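Können Roboter inzwischen Süßwarenregale einräumen?

Grodberg
Uns will ein Anbieter den Huvo für die Theke mit losen Päckchen verkaufen. Taugt das schon?
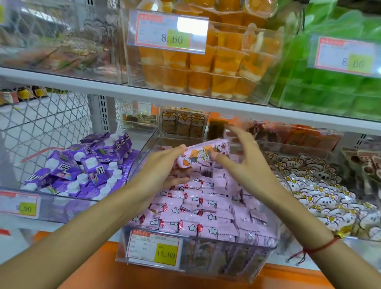
Forum Trurnevus – Arbeitsgruppe Ladenbau und Regalpflege

Assefa_56
Glaube ich erst, wenn ich es sehe. Kartons stapeln – ja. Aber dünne Folie in einem vollen Behälter? Bei unserem Test brauchte das Gerät rund 16 Minuten pro Fach.
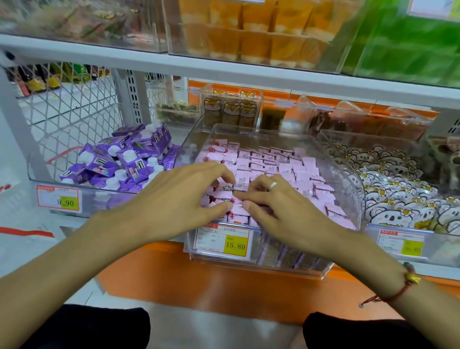

Rosa Päckchen zu 15.80, sortiert von Hand

regal17
Kommt drauf an. Lass dir 2 Wochen Probebetrieb geben, sonst nicht unterschreiben.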